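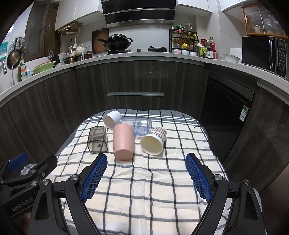 Rules for Robots That Pick Things Up

Robots in factories have followed safety rules for a long time. Many of them work behind a fence, and if a person opens the gate, the robot stops. A kitchen has no fence. People walk through it, pets sleep in it, and the floor may have a puddle on it. So a robot that helps at home needs its own set of rules.

Who writes the rules?

Some rules are called standards. A standard is a long document that says how a machine should be built and tested. Experts from many countries meet, argue about the wording and vote. Companies then check their robots against it.

Other rules are smaller. A team writes them for its own work and pins them to the wall. This is called good practice.

Rules about squeezing

A robot hand with two fingers is called a gripper. It has to hold a cup tightly enough to lift it. If it squeezes too hard, a paper cup folds up. If it squeezes too softly, a smooth cup slips out. Soft, bumpy pads on the fingers help, and so does a limit on how hard the motor can push. The limit also matters if your finger is where the cup should be.

Rules about learning

Many robots learn from people. A person holds a gripper, moves objects with it, and a camera records what happens. The robot's computer studies the recordings later. Marta Stetsiuk runs this kind of work at a company called Zhuravel, and her team has a list on the wall:

Keep your fingers away from the joints of the gripper. They can pinch.
Move at a steady speed.
Use cups of different shapes and materials. Start with some of them lying down.
If something drops, leave it in the recording and mark it as a drop.
Ask everyone in the house before you record. Put away letters and family photos.

Last May the team made 3,358 recordings. Sihan Cheng checked them and threw out nearly 400, mostly for missing labels.

Rules about stopping

A robot that moves by itself needs a stop button – usually big and red – that anyone can reach. Pressing it must always work, even if the robot is busy. After a stop, the robot must wait until a person tells it to start again.

Words to know

Gripper: the part of a robot that holds things.
Standard: an agreed set of rules for making or testing something.
Emergency stop: a button that halts a machine right away.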